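On 22nd May the parish office at Bredirden wrote:

> The diocese is offering us the Anedeo discernment course for
> lay readers at $360 a head, materials included. Horrocks ran it
> in October and had 510 responses to the survey afterward. Most
> people said they felt closer to knowing their call. Can we say
> yes by the end of the month?

I'd like us to slow down a little before we say yes.

I've read the survey. It asks whether you felt closer to knowing your call. It doesn't ask what the call was, or whether anybody did a thing about it. I have felt closer to all kinds of things after a weekend away with good coffee.

And 510 responses from Horrocks? Their Sunday count is about 500, babies and all. Either the whole congregation filled it in or some folks filled it in twice. I'd want to know which before we use it as a reason to spend money.

My bigger trouble is with the workbook. Session two has you score your gifts and add them up, and your total points you to preaching, pastoral care or "hidden service." I got hidden service. So did my wife, with a very different set of answers. When we did the old Famell readings we just sat with Samuel and Eli for six weeks and argued. Two of that group were ordained. It cost us the photocopying.

If the vestry wants to send one person and have them report back, fine by me. I won't vote for a whole group.

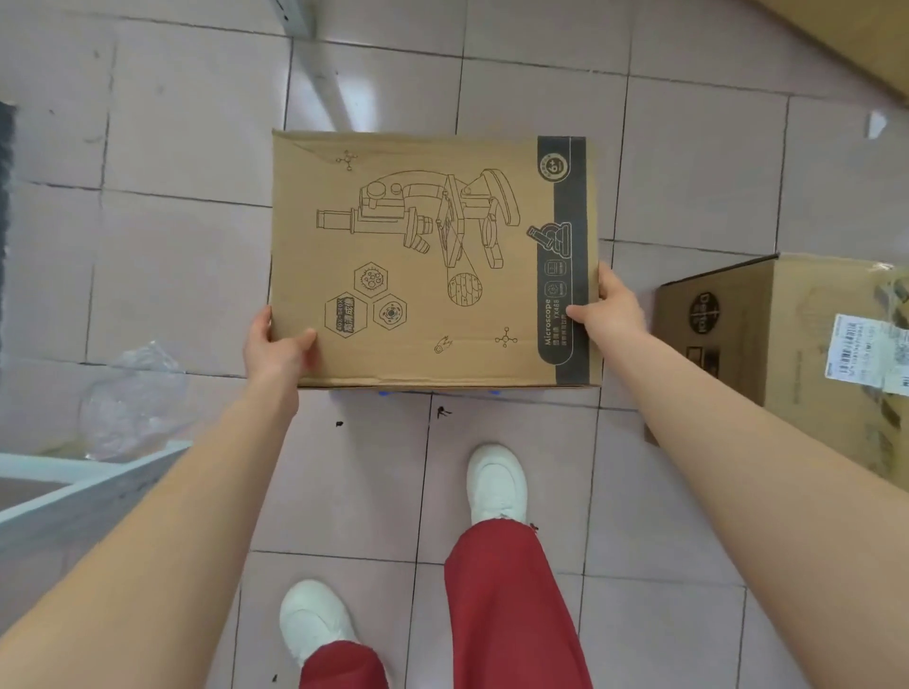
Also, could the office tell us if the $360 is refundable? The leaflet says "transferable," and I don't take that to mean the same thing.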